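Stoltordale Tool Library: Fall Hours and the Wood Oil Question

The tool library goes back to fall hours in September. The counter opens at 9 a.m. and closes at 4 p.m., with evening pickup by arrangement only. Anything borrowed over the summer should come back before the change so it can be checked and put on the shelf for the next person.

Membership stays at $27 a year. We now have 200 active members, up from last fall, and the waiting list for the pressure washer is still long. If you have it, please bring it back on time. The two loan periods for sanders have been merged into one, seven days, with one renewal if no one else has asked.

We keep getting questions about oiling cutting boards, tabletops and other bare wood at home. Mineral oil from the drugstore is fine for anything that touches food. Wipe it on with a rag, leave it overnight, and wipe off what is left in the morning. A dry board may need a second coat. Do not use olive or corn oil, which go sticky and start to smell. For worn boards, sand with 120 grit and then 220 before you oil, and go with the grain.

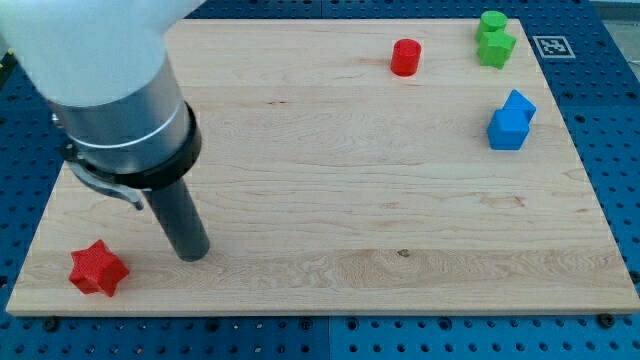 A large wooden board on a blue perforated tabletop.

Lay oily rags flat outdoors to dry before you throw them out. This matters most with linseed and other drying oils, which can heat up and catch fire in a closed trash can.

The Moya Street entrance will be closed while the steps are repaired. Use the side door on Guken Lane. There is a ramp, and you can park there for 15 minutes to load. Heavy items such as the tile saw will be kept just inside that door until the work is done.

The repair fund stands at $900. We plan to spend it on new blades and a second shop vacuum. Donations of clean hand tools are welcome during open hours, but we cannot take gas cans, paint or anything with a cracked cord.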